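Spoon-to-cup demos, two grippers - how many before training? We do cup, saucer, tray, spoon. Same table every time.

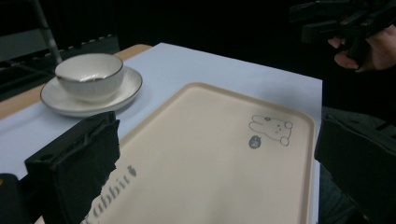 Grarnthorpe, September - posted by Nhi Ông

Have 162 so far. Keep going or train now?

Silvan Strebel
Train now. Then move the tray and saucer aroud between takes.
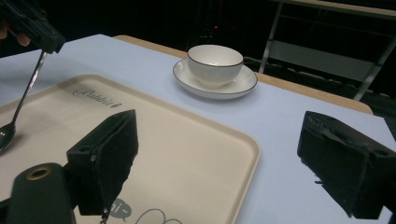 Gisler
800. No less.
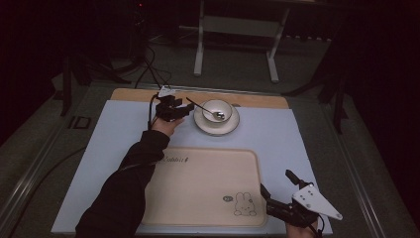

Comments

Jirkwood: 800 of one layout is a waste imo

Nhi Ông: thx, trainign Sunday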